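五月 工作本 / Bendska 共用工坊 / Ellis 双臂

晚上 7 点接着弄。上次停在:左手偶尔掉线,右手正常。掉线的时候手指停在原位,上位机那边不报错,过一会儿自己又回来。烦。

今天想干的:
- 左腕线束重新走一遍
- 两只手的零位对一下,写进配置
- 腕部相机标定(上次标的作废,支架动过)
- 有时间的话跑方块和小车

Milan 那块 Grivusska 转接板先不换,换了就分不清是板子还是线。
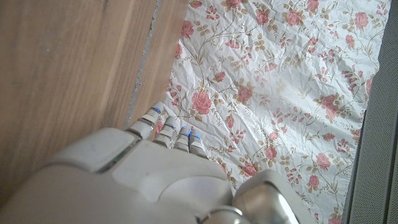
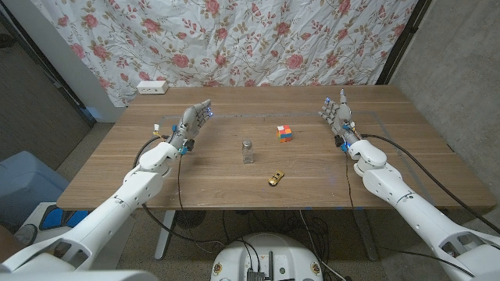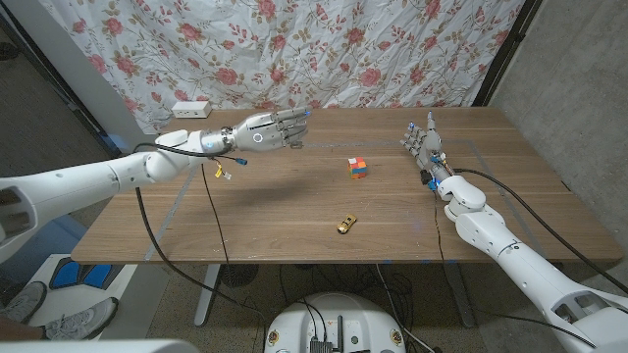 先说掉线。手臂不动的时候挂着跑,什么事没有,通讯计数一直很干净。一动肘就开始有重传,腕一转到内侧重传猛涨,再过一点就掉。所以跟姿态有关,基本就是线。Kamrul 上周猜是供电,我当时也信了,还去把 5 V 那路单独拉了一遍,白拉。电压我今天夹着表看的,掉线那一下纹丝不动。

做法(记一下,下次别又从头想):
一,手臂断力,用手扶着慢慢转腕,旁边开着计数窗口。
二,转到开始涨的位置停住,然后只捏线,一段一段捏。
三,捏到腕后面那个小插头,一捏就好,一松就坏。

那就是它了。插头本身看着没毛病,针也没歪,拔下来用放大镜看,有一根的压接处铜丝断了几股,剩下几股连着。难怪静止时好好的。重新压了一个,再接回去在转,没事了。第一次压坏了,压钳用错槽,Statow 那套端子要用窄的那个槽,宽的压出来看着挺好,一拽就出来。Gerrit 在压钳手柄上贴过标签,贴的人写反了还是我看反了,反正以压出来的为准。压完必须拽一下。

线为什么会断:前臂外侧那根线太短的时候绷着,上次加长以后又太松,从台边拖下去,手臂一收就蹭桌沿。力全传到插头上。上次加长是我加的,我认。

现在的走法:腕后留一个弧,弧的根部用软扎带固定在前臂壳上,扎带下面垫一小块硅胶,不然会滑。从固定点到插头留 40 mm 的余量,再短转腕会拉,再长会被手背刮到。过肘那段不要扎死,让它自己滑。肩膀以下先不管,地上那堆线下次统一理,今天理了也是白理,底座还要再拆一次。

右边照样做了一遍,没坏也做。做的时候发现右边的线标跟图纸对不上,图纸上写的颜色是老版本。图纸没改,先在这里记一笔:以线标为准,别看颜色。Jolien 如果你先看到这条,麻烦顺手把图改了,源文件在共享盘的 Ellis/harness 下面,别改导出的那份,上次有人改了导出的那份,我一导出又没了(那个人也是我)。

改完跑了一轮空动作,两只手轮流张合,腕从一头转到另一头,循环 3,000 次。中间我去吃饭了,回来看日志,左手零掉线,重传有几条,都集中在刚启动那会儿,跟右手差不多。先算过。电机温度也看了一眼,正常,没单独记。

零位。

老问题,食指和中指的零位每次上电飘一点,拇指飘得更明显。之前的做法是上电以后张到底当零,但张到底那个限位是软的,力大一点它就多走一点,所以每次都不一样。今天改成低力矩慢速往外张,碰到以后退一小步再碰一次,取第二次。多花一点时间,重复性好多了。拇指还是不行,拇指有侧摆,张到底的时候侧摆不在同一个地方,结果就不一样。得先把侧摆归位再张。顺序写死:先侧摆,后弯曲。代码里加了注释,别人别调换。

试了几次断电重来,四根手指都能回到差不多的位置,肉眼看不出差别。拇指改完顺序以后只试了 2 次,太少,下次多来几遍。

配置文件名字别再叫 new 了,已经有 new、new_ok、new_final,我今天读错了一个,左手用了右手的偏置,一上电手指往反方向抽了一下,吓一跳。还好力矩限得低。已经全部移到 old 目录,现在只有 left 和 right 两个文件,谁再建 final 谁请喝咖啡。顺便在加载的时候加了检查,文件里的手别跟实际读到的不一致就直接退出,不给上力。早该加。

腕部相机标定

标定板摆台面上,手臂走一圈固定姿态,每个姿态停稳再拍。以前停得太短,臂末端还在晃,拍出来边缘是糊的,解出来误差忽大忽小。延时加长,改成等关节速度低于阈值再拍。误差一下就下来了。具体数在日志里,懒得抄。

要注意的:
- 自动曝光必须关。木台面反光,手一抬起来整个画面就变亮,角点检测跟着抽风。
- 白平衡也关。
- 手指要先收拢,不然有几个姿态手指挡住标定板的角,解算程序又不报错,就默默丢掉那张,最后有效的没剩几张。这个坑 Chae-won 踩过,我又踩一次。
- 标定完支架螺丝不许再碰。螺纹胶点了,蓝的那种,要拆用手就能拆。

头部相机没动,沿用上次的外参。抽查了一下,让手指尖去点台面胶带的角,左手点得准,右手偏一点,往外偏。怀疑是右肩那个零位,不是相机的事。没查完。先记着。

台面胶带:别撕别挪。虽然浅灰色的不太显眼,但是坐标系就是照它定的,擦桌子的时候绕开。边上有翘的地方我按了按,等它彻底翘了再统一换,换的时候照旧胶带的印子贴,贴完重新量。

方块和小车

方块:好抓。颜色清楚,边是直的,头部相机一看就有。三指捏,拇指对食指中指,力给小一点,给大了层会转,转歪了以后外形就变了,下一次识别的姿态就偏。Kamrul 建议用胶水把方块粘死,可以,但是那是工坊公用桌上拿来的,得先问一声。先不粘,力调小也能用。

小车:难。金色外壳亮得厉害,深度在它身上是一片空洞,轮廓时有时无。改成只用彩色图做分割,再用台面高度去推它的位置,因为车总是在台面上,这个假设成立。推出来能用,方向有时候会差半圈,车头车尾分不清。抓取来说无所谓,捏两侧就行;要是后面做“把车头朝外放好”这种任务就不行了。先欠着。

玻璃罐:深度一样没有,而且透明的,分割也飘,每次罐身给出来的框都不一样,盖子倒是稳定。金属盖反光但边缘是圆的,能拟合。那就以盖子为准,罐身按固定尺寸往下推。抓的时候不捏盖子捏罐身,盖子会转。今天只跑了识别没上手抓,要抓先换个塑料的,碎了麻烦,地上全是线。

背后的花布。本来挂它是想让背景杂一点,看分割扛不扛得住。结论是头部相机扛得住,腕部相机扛不住。腕部相机离得近,布上的粉花一朵一朵的,大小跟方块的一个面差不多,模型有几帧把花当成物体了,置信度还不低。褶皱的阴影也会触发。Chae-won 说加一条规则,台面范围以外的全部丢掉。对,最省事,反正外参现在准了,把台面多边形投到腕部画面里做掩膜就行。写了一半,边界那一条缝附近还有几个误检,掩膜往里缩一点应该就好。别去训新模型,先把这个写完。

腕部和指尖那几个蓝灯,亮度能不能调?掩膜里面有时会有指尖灯在亮面上的反光,正好落在小车上,分割就多出一小块。问了 Milan,他说固件里有一个寄存器,文档没写,他找找。找不到就拿黑胶布贴一下,难看但是管用。

跑了一轮方块:左手抓,举起来,放到台子中间,右手再接走。交接那一步成功得少。左手松得太早,右手还没捏稳。原因是右手的接触判断靠电流,手指慢速合的时候电流上升很缓,阈值设高了判不出来,设低了空合也算接触。改成看电流同时看位置有没有停。位置停住而且电流过线,才算捏到。改完明显好,没再掉到台面上,但是慢了,整个交接看着像两个人在客气。以后再提速。

还有一个小事:两只手同时伸到中间时会靠得很近,碰撞检测用的手模型还是老的,比真手小一圈,没算腕后面那些插头和线。今天有一次两边差点蹭上,我按了急停。模型外面先包一个大一点的盒子,丑,能用。急停按完以后的恢复流程写一下,每次都靠记忆:
先关上位机的动作程序,再松急停,再上电,等手归零完,最后才开程序。反过来的话程序会把积压的指令一口气发出去。试过,不要再试。

电源:两只手和相机现在挂在同一个适配器上,标 2 A,刚够。后面加别的东西一定要另外供。风扇别再插到这一路上,谁插的自己拿走。

没干完的
- 右肩零位(指尖点角偏外)
- 台面掩膜收边
- 拇指归零多试几遍
- 手模型换掉,找 Jolien 要最新的
- 线束图颜色
- 地上的线。真的要理了,脚一勾就是一串
- 压端子的窄头快用完了,Gerrit 下单的时候带一包,要带锁扣的那种,上次买的没锁扣

Grivusska 板子既然线修好了就先别换,放抽屉里,袋子上写了“未测”。Milan 要用直接拿,拿了在这本子上划一笔。

给下一个用的人:左臂断力以后会慢慢往下沉,扶一把再断。右臂不会,不知道为什么,抱闸可能调得不一样。有空看。

走之前又让左手空跑了一会儿,计数还是干净的。电关了,急停按着。钥匙在老地方。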